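Midtbø Workroom: progress report to the Lekarel fund, September

Dear Kerstin,

Thank you for being so patient with us over the summer. I know you were hoping to have this a little sooner, and I was hoping to send it sooner, but the room kept giving us new things to do and I kept thinking I would wait until one more of them was finished. Elsa finally told me to stop waiting and write, so I am writing!

The biggest news is that the back room is in use. When we applied to you it was a store for everything the rest of the building didn't want, and Åsmund and Naveed spent the better part of two weeks carrying things out before we could even see what sort of walls we had. They are painted white now, and so is the ceiling. We did talk for a while about boxing in the pipes up there, but the price Zunov gave us would have eaten money we wanted for the benches, so we painted around them and left it at that. I have grown rather fond of them.
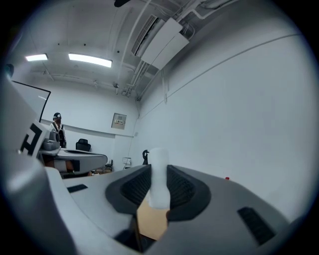
The air conditioning has made more difference than anything else we bought. People used to drift off home by early afternoon in the warm months, and now they stay until we want to lock up. The screen on the wall has been well used too, mostly by Naveed, who puts the day's list on it in very large letters so that none of us can claim to have missed it.

Of your grant of 2,000 we have spent 847 so far, nearly all of it on paint, lighting and the fitting of the screen. The air conditioning came out of our own savings, as we agreed in the spring. Two items are still to come. One is proper shelving from Masance, which has been ordered and should be with us before winter. The other is a better answer to the cart, which has become the home of everything that has no other home — I tidy it, and by the next afternoon it is full again. Urmila would like labeled drawers. I would like drawers of any kind.

We also have the chairs to sort out. The office chairs we were given are comfortable but too low for the benches, and Åsmund is asking whether they can be raised before we go spending anything on stools.

I will send the receipts separately once Elsa has put them in order. Do come by if you are passing. Mid-morning is best, when the coffee is fresh and somebody is sure to be in.

With warm thanks from all of us at Midtbø,

Urmila Gautam's deputy and letter writer, on behalf of the workroom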